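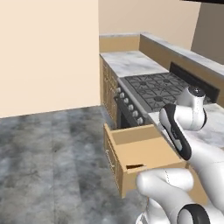

Final report, Kitchen Tasks project

So when we picked our project back in September, the plan was to teach a simulated robot arm to cook an entire meal. We got as far as drawers and a knife, and I'm still pretty proud of it!

Some background. Our team is called Zou (long story, it started as a typo in the group chat and then it was on the sign-up sheet) and there were 3 of us for most of the semester. Guoqing Tan wrote the controller, Falari did the scoring scripts, and I got the demonstrations, meaning I spent a lot of late evenings steering an arm through a virtual kitchen with a game controller. We ran everything on the shared machine, which we named Jarkent, and if another team had a job going you could forget about getting a smooth frame rate before 11 p.m.

We ended up with two tasks. The drawer task is getting a drawer open and putting the gripper where it can reach inside. The knife task is holding onto a kitchen knife while moving it through the room without bumping the furniture. I thought the drawer one would be a warm-up. Wow, no. Our first version grabbed at the front of the drawer, missed by a hair, and then just kept pulling on air with total confidence. Guoqing fixed a lot of that by making the arm slow down for the last little stretch before contact, and I redid a bunch of my demos because I'd been approaching from a weird angle that only made sense to me.

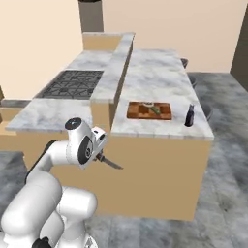

Why did we use demonstrations instead of writing out every motion by hand?
We tried hand-written motions first, and they broke whenever the arm started from a slightly different spot. Recording a person doing the task gave us examples from lots of starting positions, and the policy handled small changes a lot better after training on those.

I recorded 500 demos total. 58 of them got thrown out, mostly early ones where I hit a counter or let go at the wrong moment (my thumbs were tired, okay?). Training on what was left took 8 hours per run, so we'd start one before dinner and check it in the morning, and if somebody had left a setting wrong that was a whole night gone. This happened more than once and one of those times was definitely me.

The knife is a pain for a different reason. It's long and thin, so when the wrist turns a tiny bit the tip swings a lot, and our collision check was only looking at the arm. We had knives passing through the corners of things and getting full marks for it. Falari added the blade to the check, our scores dropped like a rock, and for one very grumpy week we were worse than the baseline. After that the numbers climbed back up and at least we believed them.
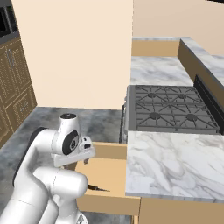
The gripper over the open drawer in our kitchen sim, with the stove and counters behind.

What I'd do differently: write the scoring before anything else, for sure. We changed the definition of success twice, so our early results can't be compared with the later ones and I had to leave them out of the write-up. I'd also name files like a grown-up. There is a folder on Jarkent called new_new_demos and I'm the only person who knows what's in it, and even I'm guessing a little.

Things we didn't get to: chaining the two tasks together, trying a different kitchen layout, and closing the drawer gently at the end (ours slams it). Guoqing wants to keep going on the chaining part next semester and I said I'd help if somebody else does the demos.

Code and the cleaned-up demos are in the class folder under Giltton, which is what we called the final version. Read the notes file first, the install steps have to be done in order.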